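Home About Kitchen table Garden Odds and ends Archive Contact

This site uses cookies to remember your preferences and count visits. By carrying on you agree to their use. Accept Manage settings

The floors can wait, or can they?

Posted in October by Zohreh Kiani

My mother had a saying about floors which doesn't survive translation very well, but the gist was that you could judge a house by its corners and a person by whether they looked at yours. I've been thinking of it a good deal this month, partly on account of my knee (healing, thank you to everyone who asked) and partly because of a long argument with my friend Somkiat, who came for lunch, stayed until it was dark and left convinced that I'll never push a mop again after the age of seventy.

Somkiat is an optimist about machines and always has been. He bought one of the early round vacuum cleaners, the sort that trundled off under the sofa and cried for help, and he forgave it everything. Now he follows the household robots, the ones with two arms, and he sends me links at all hours. His view is that cleaning a room is the easy part, and that we ought to be asking who will do the ironing. Mine is that anyone who thinks cleaning a room is easy has always had somebody else go in first and pick things up.

Because that's the job, isn't it? The mopping is the pleasant bit at the end. You put the radio on and you go backwards towards the door and it smells nice. Before that comes the part with no name, where you bend down for a hairgrip, a thread, the sticky label that has come off something, a bit of tape that clings to your finger and then to your other finger. I've mopped over that kind of thing in a hurry and regretted it. Hair winds itself into the pad and gets drawn across the floor in a long wet line, and paper goes to porridge.

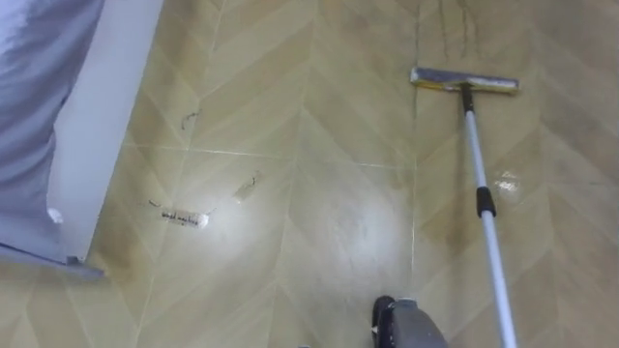
So when people ask me whether a robot can clean a floor yet, I want to know which floor, and what's on it. A flat mop on a pole is a lovely thing in a human hand, and I've come round to them after years of loyalty to the string sort. But think what you're doing with it. You feel through the pole whether the pad is gliding or dragging. You press harder on a mark and go softly by the skirting. When the pad flips over, as they do on those little swivel joints, you give it a tap and a twist and it comes right, and you couldn't tell anybody how you did it.

Then there's shine. A glossy tile with the daylight on it will hide all manner of things, and I have to crouch and squint sideways to find the dull patches. Patterned tile is worse. My sister-in-law has a zigzag floor in two shades of biscuit and you could lose a whole cracker on it. I do wonder how a camera gets on with that, deciding what's pattern and what's a piece of thread and what's only the window reflected back. Somkiat says this is a matter of practice, and that the machines will have seen more floors than I have. He may be right. I've seen a fair few floors.

I should say that I'm not coming at this entirely as a grumbler. For 26 years I worked at Kairys, which some of you will remember as the laundry and linen hire place behind the station, and I watched machines come in there one after another. The big folding machine frightened us all half to death. We thought that was the end of the folding table, and it was the end of it for sheets. A sheet is a sheet. But fitted ones still went to Nayeli and me, and so did anything with a frill, and so did the sacks when they came in from the hotels with teaspoons and goodness knows what else rolled up in the towels. Edgars Šimkus, our foreman then, used to say that the machine did the work and we did the exceptions, and that he'd never met a day without exceptions. I don't think he meant it as philosophy. He was usually looking for a missing pillowcase.

A house is nearly all exceptions. That's my difficulty with Somkiat's argument, and I told him so over the second pot of tea. A factory can be arranged to suit the machine — lines painted on the floor, everything in its tray — whereas my back bedroom is arranged to suit eight pairs of shoes and a sewing box. There's a bed with a skirt round it that has to be lifted before you can get at anything. There's the gap beside the wardrobe, where I'm fairly sure the same bit of fluff has lived since we moved in. To do that room you need to move cloth out of the way with one hand and reach with the other, and keep hold of the mop, or else lean it somewhere it won't slide down with a clatter. Mine always slides down with a clatter.

And the picking up! I don't think people give enough respect to picking up a flat piece of paper from a smooth floor. Try it with gloves on. Try it with two wooden spoons, which is what I made Somkiat do, on my kitchen lino, with a bus ticket. He managed it on the seventh go by pushing the ticket up against the table leg so that it buckled, and he was very pleased with himself, and he said there you are, you see, a robot could learn that. I said that a robot would be welcome to, and that in the meantime he could do the crumbs.

What I would truly like, if anyone is taking orders, is something slow. I don't need the floor done in 8 minutes. I'm out at the allotment half the morning, and it could take until lunchtime over one room and I'd be none the wiser, so long as it fetched up the threads and the bits before it went near them with anything damp. I'd let it miss the corners, whatever my mother would say. My neighbour Minoru, who is 86 and still does his own windows, says he'd have one tomorrow for underneath the bed and nowhere else. I thought that was very sensible. Getting down there is a performance for both of us these days, and getting up again is the second half.

Somkiat has promised to come back in the spring with fresh evidence. I've promised him the bean stew again, and I've kept the bus ticket.

Next time, if the weather holds, I'll write up the quince jelly, which has set beautifully in seven of the jars and not at all in the other one.

Like what you read? Join the newsletter and get new posts by email. Enter your address Subscribe Unsubscribe whenever you wish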